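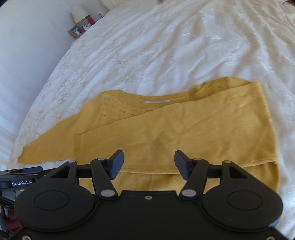 Folding jumpers for a living (sort of)

Posted by Tegwen Yorath, 2018-12-25

So yes, I spent Christmas morning folding knitwear, and no, none of it was a present. I'm 15 examples short of my target for the Fidska project and the house was quiet until lunch, so up I went to the bedroom with the grippers and got on with it!

For anyone new: I record myself doing household jobs with hand-held grippers, and the recordings go off to train a system that's meant to learn folding from people. My target for knitwear is 200 folds. Towels were a doddle. Jumpers are another matter, especially the mustard one with the little eyelet holes at the shoulders, which I've grown oddly fond of. You bring the bottom hem up over the front and there's always a bit of shoulder that bunches up behind it. My hands would sort that without thinking. With two fingertips on each side you have to plan it, and I've caught myself holding my breath.

I used to bin any fold that came out wonky. Then in September the others on Fidska asked us to keep the wonky ones, as long as we carried on and put them right in the same take. I've got 74 of those now (more than I'd like to admit to my mother, who taught me to fold).

The other thing is the bed. I did the early ones on a table, all nice and flat, and was told to move about more. A rumpled bedspread is much more of a faff. It slides, the sleeve slides with it, and you end up chasing a cuff. I do think it's better practice for the thing, though, because whose bed is ever flat?

Right, sprouts. Cardigans next, and I'm dreading the buttons.

3 comments | 82 shares

Contact | © Tegwen Yorath | Back to top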